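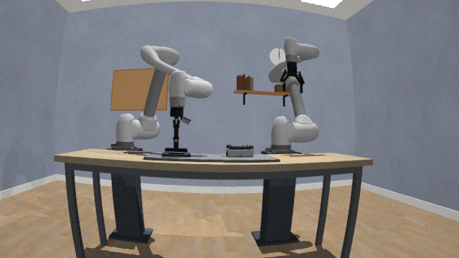

## 4. Hanging and servicing your Flastimari moth trap

You've built the trap, you've got your lure, and now comes the good bit – finding out what's flying in your orchard! This section covers the Flastimari delta trap with the codling moth lure. If you bought the plum moth version, the steps are the same but the hanging dates differ, so look at the table in section 7 first.

### 4.1 Before you start

Check that you have:

- the folded trap body and its wire hanger
- 2 sticky bases (one to use now, one spare)
- one lure, still sealed in its foil
- thin disposable gloves
- a pencil and the record card

Keep the lure in the fridge until the day you need it. Unopened, it lasts well past the end of the season. Left in a warm shed, it doesn't.

**Caution:** Don't open the foil indoors. The scent clings to sleeves and worktops, and any trap you handle later may pick it up too.

### 4.2 Choosing a tree

1. Pick a tree near the middle of the planting. Trees on the boundary tend to catch moths from next door, which is interesting but muddles your count.
2. Choose a branch in the upper third of the canopy, on the side away from the strongest sun.
3. Trim any leaves that would block the two open ends. A hand's width of clear air at each end is plenty.
4. If you are using more than one trap, leave at least 200 metres between traps with different lures.

### 4.3 Hanging the trap

1. Put on your gloves.
2. Peel the paper from one sticky base and slide it in, glue side up, until it clicks behind the small tab.
3. Open the foil and drop the lure into the middle of the base. Press it down lightly with the blunt end of the pencil.
4. Hook the hanger over the branch and turn the trap so that the open ends line up with the usual breeze.
5. Write the date and the tree number on the card. Please do this straight away – after a week of good weather you really won't remember!

**Note:** In early June a trap in a lively orchard can fill up fast. One of our testers, Silvana Honorato, had a base so crowded after a still, warm spell that the newest arrivals were walking over the others and out again. Change the base whenever half the glue is covered, even if it isn't due.

### 4.4 The weekly check

1. Visit on the same day each week, in the evening if you can.
2. Slide out the base and count the codling moths. Look for the coppery patch at the tip of each forewing (it's lovely under a hand lens).
3. Write down the number, then lift the moths off with a twig so they aren't counted twice.
4. Pick out leaves and flies, and slide the base back.

Earwigs love the folded roof. Tip them out gently at the foot of the tree, where they'll go on eating aphids for you.

**Caution:** The glue is very strong. If a small bird or bat gets stuck, don't pull. Cover it loosely with a cloth and ring a wildlife rescue centre.

### 4.5 Changing the lure

Replace the lure after six weeks. Take the old one away in its foil; dropped in the grass, it will carry on calling moths away from your trap.

Replacement lures are part number 694, and bases come in packs under part number 400. Irnent bases also fit, though you'll need to trim the corner notch.

Continue to section 5 to turn your weekly counts into a flight chart.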